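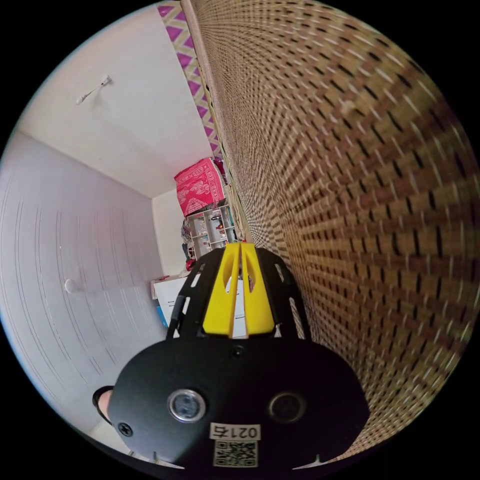 Jerklow Events Desk - Support
Ticket status: Closed
Subject: Mentalist show at Flilombridge, seats sold twice and reminder email not going out
Opened by: Lorne Dufour
Product: Jerklow box office, venue plan
Opened: November 25, 2018

Lorne Dufour wrote:

I book the variety acts for the Fluvwood Playhouse in Flilombridge. We have a mentalist coming in with a two-part evening show, and I set it up in Jerklow the same way I set up the ventriloquist in October. Two things are wrong.

First, row C has been sold twice in places. I have two different customers with C4 and two with C8. Both pairs have valid confirmation emails with different order numbers. The seating plan on my screen shows each of those seats as sold once.

Second, the reminder email is not going to everybody. It has the start time and the note asking people who want to go on stage to be in their seats early. My own test booking never got it.

I have stopped online sales until I hear from you. The box office is still taking phone bookings on paper.

Support wrote:

Thanks for the details. Please send us the order numbers for the four customers in row C. Also, was this show made from scratch or copied from an earlier one?

Lorne Dufour wrote:

Order numbers sent through the private form. The show was copied from the ventriloquist. I changed the title, the date, the prices and the blurb. I also changed the plan, as the mentalist's contract asks for an aisle seat to be kept free at both ends of the first four rows so he can get people up on stage and back down again. I took those seats off sale by hand.

Support wrote:

We have found the cause of the double seats. When a show is copied, the new show keeps a link to the old seating plan until you press Save As New Plan. You pressed Save, so your changes went to the shared plan. Your show then had two versions of row C: the one in the copy and the one you edited. Customers using the phone site were shown the first version, and customers on a computer were shown the second. The numbering in the two versions is the same but the system treated them as separate seats.

Steps we have taken:

Unlinked your show from the old plan.
Merged the two versions of row C.
Kept the earlier booking in C4 and in C8, and marked the later two orders as Needs Seat.

Please do not reopen sales yet. Check the plan first and tell us if the held aisle seats are still off sale.

Lorne Dufour wrote:

Checked. Rows A, B and D are right. In row C the left aisle seat is held but the right one, C28, is back on sale.

I moved the two Needs Seat orders to row E and phoned both customers. One was fine with it. The other asked for a refund of the booking fee and I have given it.

Support wrote:

C28 was only held in one version, and the merge took the other. You can hold it yourself: open the plan, click the seat, choose Hold, then choose Reason: Artist. Seats held with no reason are released when a plan is merged or resized. Please check whether your other held seats have a reason.

Lorne Dufour wrote:

None of them had one. I have gone through and put Artist on all of them. C28 is held now.

What about the email?

Support wrote:

The reminder is a separate problem. It was copied from the old show too, and its mailing group is still set to "Adult, Child". Your new show has a ticket type called "Standard", which is not in that group. Only customers with Child tickets have been getting the reminder.

To fix it, go to Messages, open the reminder, click Recipients and tick All Ticket Types. Then press Send To Missed. That sends it only to people who have not had it, so the families will not get it a second time.

Lorne Dufour wrote:

Send To Missed is gray and I can't click it.

Support wrote:

Is there a red line of text under the Recipients box?

Lorne Dufour wrote:

Yes. "Sender not confirmed." The sender is the address of Turcotte, who had this job before me. That mailbox was shut down.

Support wrote:

Change the sender to an address you can open, then click the link in the confirmation email. The link is good for 10 hours.

Lorne Dufour wrote:

Done. The button works now. Pressed it, and my test booking got the reminder a few minutes later. I asked one of the row E customers and she has it too.

I put sales back on this afternoon and the paper bookings are entered. One request: please put a warning on the Save button when a show is a copy.

Support wrote:

We have passed the request to the product team as a separate item. No date for it yet. Closing this ticket. Replying to it within 28 days will open it again.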